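Brurnico Service Desk
Ticket: Right arm drops or tilts the gear at the ring plate, protective stop after
Product: Estrella two-arm cell, gear assembly task
Customer site: Furnix, training room
Software on cell: Zirnotent task runner
Priority: Normal (raised to High, then back to Normal)
Status: Open - waiting for part

Customer, first message

Hello. We have a problem with our Estrella cell and I will try to write it in order, please excuse me if some words are not the right ones.

The task is the one from your start package. The arm takes a gear from the mat, brings it over the white ring plate and puts it down on the peg. It worked well for us since June. Now the gear comes to the peg at an angle, the bore catches on the top of the peg and the arm continues to push. Then we get a protective stop with the message "contact force over limit, axis 5". Sometimes the gear falls out of the fingers before the stop.

We ran 80 cycles to see how frequent it is. 22 of them failed. Of these, 15 were the protective stop and the others were a gear that slipped or fell without any stop.

What I already tried:
- Restarted the runner and the controller. No change.
- Homed both grippers again. No change.
- Cleaned the peg and the gears with a dry cloth. Perhaps a little better, but I would not swear on it.
- Slower approach speed. The stops are softer but they still come.

What I did not try: any change in the force limit. My colleague wanted to raise it so that the cell would finish the batch. I said no before we ask you.

Support, reply

Thank you for the clear report, and thank you for leaving the force limit alone. Please keep it at the delivered value during all of this. If the limit is raised, the arm can bend the peg or damage the wrist, and the stop is also there to protect a hand that is near the plate.

Please send us:
1. The event log from the runner, for the full 80 cycles.
2. The gripper opening at the moment of "grasp confirmed", for good cycles and for bad ones.
3. Whether the failures are on one arm or on both.
4. The date when the finger pads were last changed, if you know it.

One more question. Did anybody move the mat, the plate or a camera before the problem started?

Customer

Log is attached to the ticket. My answers:

Both arms do the task, but all the failures are on the right arm. I did not see this before because I was only looking at the total. I am sorry, I should have sorted it first.

Grasp opening: in good cycles it is always the same number. In bad cycles it is a bit smaller, as if the fingers could close more than they should on the same gear.

Pads: never changed, they are the ones from delivery.

Moved things: yes. The mat was taken off for cleaning and put back. We aligned it by eye. I did not think it mattered because the cameras find the gears, no?

Support

The cameras find the gears, yes. But in your version of the task the peg position is taught one time and stored. If the plate went back a little to one side, the arm goes to the old place. So we may have two things together, and we would like to separate them.

Test A: With no gear in the fingers, run "go to peg, hover" on each arm and look from the side and from the front. Note if the fingers are centered over the peg. Use reduced speed and keep the enable switch in your hand. Nobody should reach over the mat while the arm is enabled.

Test B: Let the right arm hold a gear above the plate for 2 minutes without moving. Look if the gear turns or sinks between the fingers.

Customer

Test A: left arm is good. Right arm is also good from the front, but from the side it is a little too far from me. I would say half the width of the peg top. I could not measure it better with what we have here.

Test B: the gear turned. Very slowly, the lower side moved toward the plate. When I touched the pads afterwards (arm disabled, key out), the one on the right finger of the right gripper felt smooth in the middle and rough on the borders. The other one is rough everywhere.

I also changed the two grippers' cables at the controller, to exclude an electrical thing. The fault stayed with the right arm, so I put them back. Please tell me if this was a mistake, I did it with power off.

Support

Power off was correct, but please ask first next time, because the controller stores an offset for each port. After you put the cables back, do a homing of both grippers again, otherwise your next numbers will not be useful.

Your Test B result is very helpful. A smooth middle on one pad fits with the smaller opening in the log: the worn pad is thinner, the fingers close more, and the gear can roll around the line of contact. When the gear meets the peg it is already tilted. The offset from the moved mat makes the same moment worse.

Please do now:
- Teach the peg position again on both arms (menu Task, then Fixtures, then Re-teach). Use the metal gear, not the white practice gear. The white one has other dimensions.
- Run again with only the left arm, then with only the right arm, and keep the two logs apart.

Customer

Homing done, both grippers. Re-teach done, both arms, with the metal gear.

Left arm alone: no failure.
Right arm alone: no protective stop anymore, but the gear still slips sometimes. It does not push into the peg now, it only goes down crooked and stays on top of it, and I must stop the cycle by hand.

So the position was one half of the problem, I think, and the pad is the other half.

One thing I must report because it is a safety matter. During the right arm run a gear fell on the mat and rolled. A trainee wanted to pick it up while the arm was still moving. He did not touch anything and nothing happened, and he pulled the hand back when I shouted. The arm did not stop because our light barrier at the front was on mute. It was muted for the teaching and I forgot to activate it again. This is my fault and I have written it in our own book also.

Support

Thank you for telling us. We have set the ticket to High until the barrier is confirmed. Please do not run the cell until you have:
- Removed the mute and tested the barrier with the test rod, on both sides.
- Checked that the yellow mute lamp is visible from the place where trainees stand.
- Told everybody in the room that a fallen gear stays where it is until the arm is disabled.

In the version you have, the mute does not end by itself after teaching. We will pass this to the Zirnotent team as a request, but we can not promise you a date.

Customer

Barrier active and tested, both sides good. The lamp was hidden behind a monitor - we moved the monitor. I also put a paper on the door with the rule for fallen gears.

After this we ran the cell again at reduced speed, and I add some views of the work for your colleague who asked about our mat and fingers.

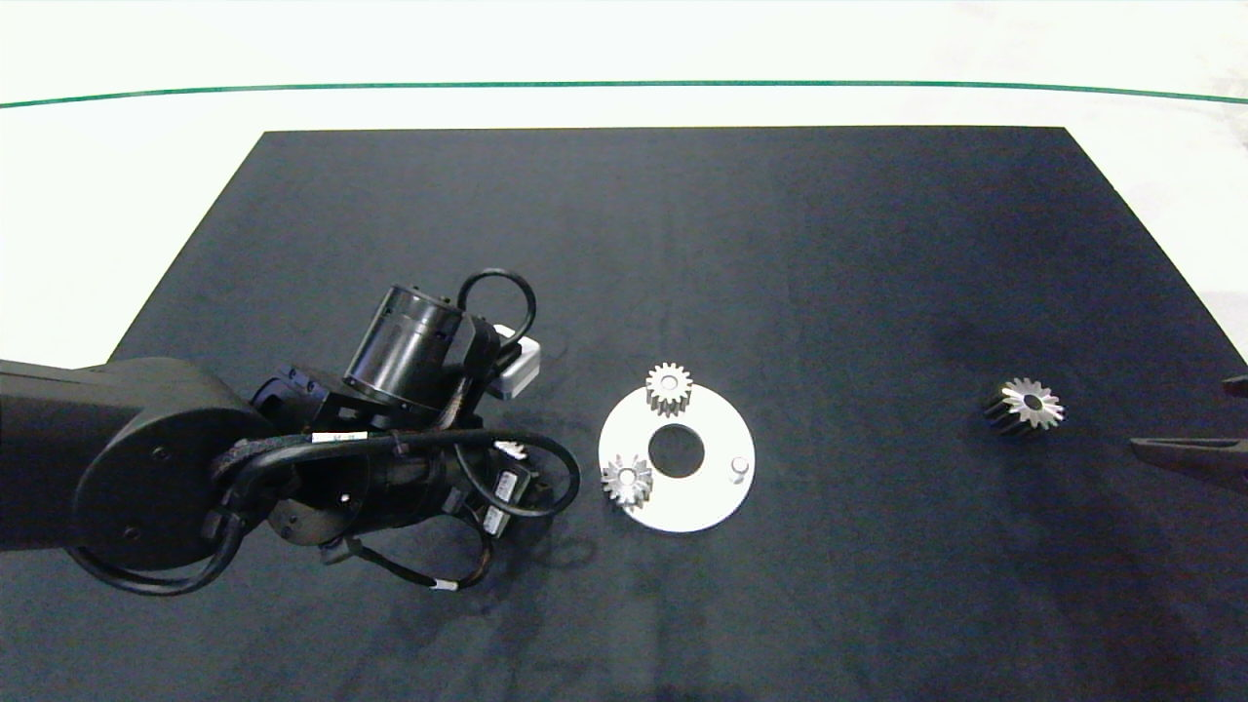

The ring plate with its peg, one arm and the gears
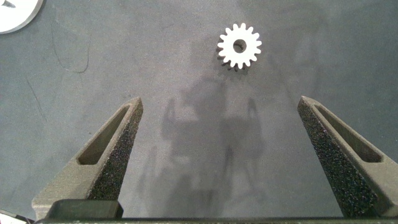

White practice gear, fingers open
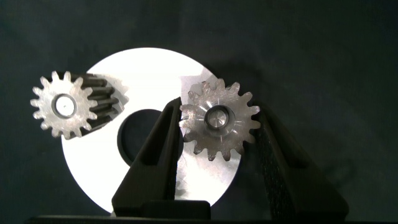 Metal gear held between the fingers, over the plate

Now my questions, so that I can plan the next weeks:

1. Can I change only the one worn pad, or must it be both pads of that gripper? I would prefer to change both, but we have no spare set here and I need to write a reason for the order.
2. Is there a number for the grasp opening where the runner should warn us? At the moment it says "grasp confirmed" also when the pad is already too thin.
3. Can I use the left arm alone for the training next week? It is slower but the trainees need the hours.

Support

1. Both pads, always as a pair. If you change one, the gripper centers wrong and you will have the offset again. We are sending a pair for the right gripper and a second pair as spare. After mounting: home the gripper, then re-teach the peg, in this order.
2. There is a setting for it, Grasp, then Opening window. It is off by default. We will send you values after you mount the new pads and give us one log. Please do not guess them from the old log, the worn pad is in there.
3. Yes, left arm alone is fine. Park the right arm, disable it in the runner and put the cover on its enable button. Barrier active the whole time.

We set the ticket back to Normal. It stays open until the log with the new pads is here.

Customer

Understood. Right arm is parked and disabled, cover is on. For the parcel please use the Furnix side entrance address and not the main one, the last parcel from Brurnico went to the warehouse and I searched for it a long time.

I will mark the position of the mat with tape before we clean it again. Is there a drawing with the distance from the table edge to the plate? In the manual I find only the one for the old table.

Support

Address changed in the order. The drawing for your table is not in the printed manual, we have attached it to the ticket now. Measure from the rear edge, the front edge has a rounded profile and gives a different result each time.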